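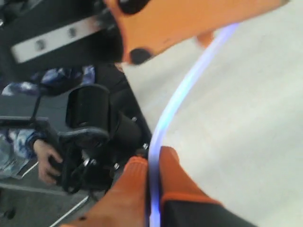 Oktober, Werkstattheft Briefedition, vormittags

So, Kiste 7 ist endlich durch! Ich hatte ja gedacht, die Briefe an Ragnarsson wären schnell gemacht, ein paar Höflichkeiten, ein bisschen Verlagsärger, fertig. Stattdessen sitze ich seit halb neun an einem einzigen Absatz, in dem sie von der »zweiten Stimme« schreibt (oder der »zweiten Stunde«, die Handschrift ist hier wirklich gemein). Jannik liest Stunde, ich lese Stimme, Soo-ah will erst das Blatt im Original sehen, bevor sie sich festlegt. Vernünftig.

Stand der Transkription: 400 von 656 Blättern, davon 37 mit Fragezeichen am Rand. Die Fragezeichen bitte stehen lassen, auch wenn sie hässlich aussehen!

Was mir beim Abtippen aufgefallen ist — sie zitiert ständig sich selbst, und zwar falsch. Der Satz über das Treppenhaus aus dem Tevcombe-Roman kommt in drei Briefen vor, jedes Mal ein bisschen anders, und die Fassung im Druck ist noch mal eine andere. Tove meint, das sei Nachlässigkeit. Glaube ich nicht, dafür sind die Änderungen zu gut. Für den Kommentar würde ich alle Varianten nebeneinanderstellen, sonst merkt das beim Lesen kein Mensch.

Noch offen:
Wer ist »H.«? Halfdan Toft tippt auf die Schwester, aber die war da schon weggezogen.
Sigrún wegen der isländischen Einsprengsel fragen.
Blatt 212 und 213 sind vertauscht, im Verzeichnis ändern.

Nach dem Mittag weiter mit Kiste 8.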